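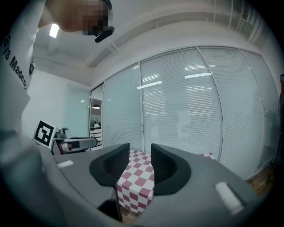 # Galettes, king cakes and the rest: January roundup

January 4, 2024

Hello all,

The Christmas logs are gone, the panettone is marked down, and my favorite pastry week of the year is here! I've been eating galette des rois since the second day of the new year and I have no plans to stop before the end of the month. Thanks to everyone who sent in notes. I've folded most of them in below, and I'm answering Oluf's long message from last night at the same time, as it raised a few things other people were asking too.

Quick housekeeping first. The list is now at 566 members, up from 455 in November, so hello to the new people. Please trim your quotes when you reply, and put the town in the subject line if you're writing about a particular shop. It makes the archive so much easier to search.

## What's in the shops

**Lauritsen** has gone back to the plain almond galette after last year's pistachio and sour cherry, and I couldn't be happier. It's a proper inverse puff, very dark on top, with the scoring done in long curved strokes from the center out. The filling is frangipane, so there is some pastry cream in it, and they've been generous with the rum. It comes in two sizes. The smaller one says it serves four, which in my house means two and a breakfast. The fèves this year are little glazed lemons, and I got mine in the very last slice.

**Bevberg** is doing three: almond, hazelnut with candied orange, and a chocolate one with cocoa worked into the butter block. The hazelnut is the one to get. They grind the nuts fairly coarse and leave some skin on, so there's a slight bitterness that goes beautifully with the orange. The chocolate one I liked less, mostly for the layers, which looked wonderful cut open but ate a bit heavy. I'd try it again warm, though. Five minutes in a low oven does a lot for any of these.

**Travton** has brioche crowns only, southern style, with pearl sugar and orange flower water. If you've only ever had the puff kind, do go and get one. Theirs is soft and stays soft for two days, which is rare for brioche, and the candied fruit is melon and angelica as well as the usual cherries. I ate a slice toasted with salted butter and then stood in the kitchen and ate another one cold.

I haven't made it to **Diltdale** yet. Oluf has, so read on.

## Oluf's message

Oluf Grímsdóttir wrote:

> Happy new year! I drove out to Diltdale yesterday for their galette and I have opinions. The pastry is superb, really shattering, and they glaze it with syrup the moment it comes out, so the top has that glassy shine. But the filling is straight almond cream with no pastry cream in it at all, and I found it dense. Is that the older way of doing it? I had always thought the mixture was the rule.
>
> Also, I want to bake one myself this weekend and mine leaks every single year. I seal it with egg wash, press hard, and still end up with a puddle of almond butter on the tray. What am I doing wrong? And does anybody have a source for fèves that aren't plastic?

So, the filling. Both are traditional, and you'll find bakers who feel strongly each way. Almond cream is butter, sugar, eggs and ground almonds in more or less equal weights. Frangipane is that same cream loosened with a portion of crème pâtissière, usually a third or less. The first tastes more of almond and keeps better; the second is softer and lighter in the mouth. I'm a frangipane person, but I've had almond cream galettes that made me doubt it.

Now the leaking, which I fought with for years. Three of you wrote in with the same trouble, so I'll put down what works for me:

- Seal with plain water. Egg wash is slippery until it sets, and the top disk slides.
- Leave a wide bare border, two fingers at least, and pipe the filling in a flat spiral so it doesn't dome.
- Freeze the filling as a disk first if your kitchen is warm. Then it sits there quietly while you close everything up.
- Chill the assembled galette overnight. Flip it before glazing so the flat side is up, and glaze once before the fridge and once after.
- Don't let the egg wash run down the cut edge, or the layers glue shut on that side and the filling goes looking for a way out on the other.
- Poke a small hole in the middle and four more along the scoring.

For the bake, I start hot for 20 minutes and then turn it down until the underside is a deep brown. Lift it with a spatula and look! Pale bottoms are the saddest thing about homemade galettes – mine included, for a long time.

As for fèves, try flea markets and estate sales. I paid very little for a whole cookie tin of porcelain ones that way, mostly shoes and farm animals. A whole blanched almond is fine too, and kinder to teeth. Whatever you use, push it in near the outside of the filling so the knife is less likely to hit it.

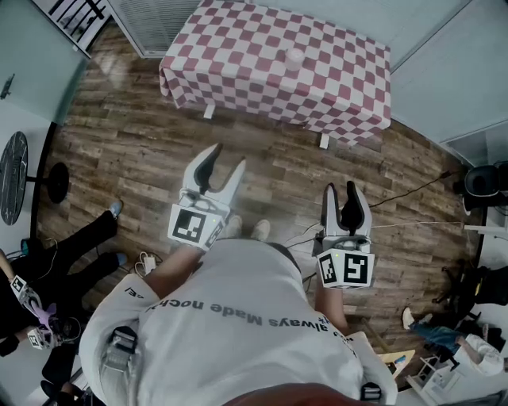 Ognjen Gashi adds that water works even better if you score the rim with the back of a knife right after sealing, in small nicks all the way around, and then let it rest in the fridge before doing the top pattern. He also takes Oluf's side on Diltdale: lovely layers, but he'd want a spoonful or two of pastry cream in there. His own filling this year has brown butter and a little buckwheat flour, and he says the smell alone was worth the trouble.

Buckwheat! I'm trying that this weekend. Ognjen, could you post the weights? And do you brown all of the butter or only part of it? I'd worry about losing so much water that the cream goes grainy, but maybe the eggs take care of it.

## Still wanted

Reports on savory galettes (somebody mentioned one with leek and smoked fish and then never wrote back), anything with quince, and photos of scoring patterns. I'm terrible at the sunburst and would love to see how other people space it.

The recipe archive has 1,638 messages in it now, and there's a good thread on rough puff from a few winters back if you don't want to do the full lamination. Search for "lazy layers."

Happy baking, and save me the slice with the fève!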